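4.2 Reset rules for simulated kitchen tasks

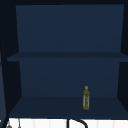 Figure 3. Simulated open cabinet above a white countertop, with one bottle on the bottom shelf.

A reset rule states which start states are allowed before an episode is counted. In the first version of our protocol this rule was only one sentence, and the three groups who used it understood it in different ways. Vivek Nigam therefore proposed to write the rule for each piece of furniture separately. For the cabinet in Figure 3 we now require that the target object stands upright, that it is the only object inside, and that both compartments are open to view.

We checked 1243 start states from the Kolev task set against the new text. Of these, 342 did not follow it, mostly for the reason that a second object was left on a shelf. Such states are not wrong in themselves – they may be used for clutter tests – but they should be reported under a separate heading. A further 57 states could not be decided from the log alone, and we excluded them.

We also recommend that authors publish the start state together with the random seed. The Penthorpe checklist asks only for the seed, and this is not enough when the simulator version changes.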